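Why Is Tape Sticky?

The Zisari Young Readers' Library – Everyday Things Explained

Have you ever had a piece of tape wrap itself around your finger and refuse to let go? You shake your hand, you pull it off with the other hand, and then of course it's stuck to that one instead. It can be very annoying when you're trying to wrap a birthday present! But it's also a little bit wonderful, and today we're going to find out what is going on.

Let's start by looking at the tape itself. It seems like one thin thing, but it's really a few layers, one on top of another. The part you can see and write on is called the backing. Backings can be made of plastic, paper, or cloth. On the underside is the sticky part, and the grown-up word for that is adhesive (say it like this: ad-HEE-siv).

Now, the sticky stuff on most tape is a funny sort of material. It is partly like a liquid and partly like a solid. Think of very thick honey, and then think of a rubber band, and imagine something halfway between the two. When you press tape down with your thumb, the adhesive flows a tiny bit, the way honey would. It creeps into all the little bumps and dips in the paper. Even paper that feels perfectly smooth has bumps and dips, only they're much too small for you to see.

Once the adhesive has snuggled in close, something else begins to help. Everything in the world is made of very tiny pieces called molecules, and when molecules get really, really close together they pull on each other. Each pull is so weak you would never notice it. But under one strip of tape there are more molecules than you could count in your whole life, and when they all pull at once, the tape stays put.

So why can you peel it off again? Well, that's where the rubber band part comes in. When you lift one corner, the adhesive stretches and hangs on for a moment before it lets go. You are only fighting a thin line of stickiness at a time, starting at the edge and moving along. Pulling the whole strip straight up all at once would be a lot harder.

Maybe you're wondering why a roll of tape doesn't glue itself into one solid lump. That's a very good question! Many tapes have a special slippery coating on top of the backing, so the next layer around the roll can hold on gently and still come away when you pull.

Cutting the tape

A roll is handy, but you need some way to get a neat piece off it. A tape dispenser holds the roll so it can turn, and it usually has a little row of teeth at the front. The teeth poke into the tape all along a line, and then a quick tug finishes the job. Be careful with your fingers there, please – those teeth are sharper than they look. 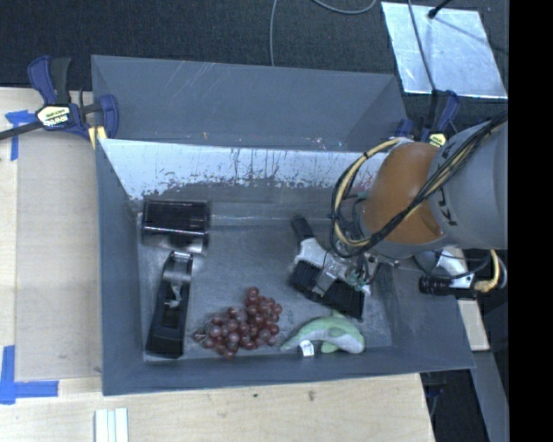
Tape dispensers come in many shapes. The object on the left that is shaped like one is long and black.

Try it yourself

You will need 3 strips of tape, all the same length, and a clean plate. Press the first strip onto the plate and rub it down firmly. Lay the second one down very lightly. Rub a little flour on the sticky side of the last strip and then press it down as hard as you like. Now peel them off, one after another, and see which puts up the best fight. Can you work out why the floury one behaves the way it does? (Here's a clue: what is the adhesive touching now?)

Words to remember

Adhesive: something that makes things stick together.
Backing: the strip that the adhesive is spread on.
Molecule: a very tiny piece of a material, made of even tinier pieces called atoms.

Next in this series: Why Does Soap Make Bubbles?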